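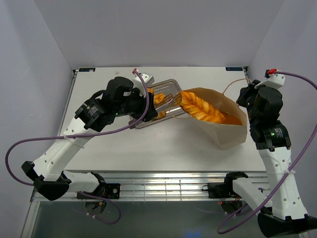 Steaming settles the collar of the Woven overshirt and should be done before the garment is first worn. Choose a flat surface with clear access from the front. A white tabletop is suitable, and pale gray walls on three sides give an even background against which creases in dark cloth are easy to find. Allow 28 minutes for the full procedure.

1. Undo all buttons, including both cuffs.
2. Turn the overshirt inside out and lay it face down.
3. Set the steamer to low. Hold the head 3 inches from the cloth.
4. Steam the collar from the points toward the center back.
5. Turn the garment right side out and hang it on a wide hanger.

Note: Style 486 has a removable collar stay. Take it out before step 3.

Caution: Do not press the shoulder seams with an iron. The seam tape softens at 100 °C.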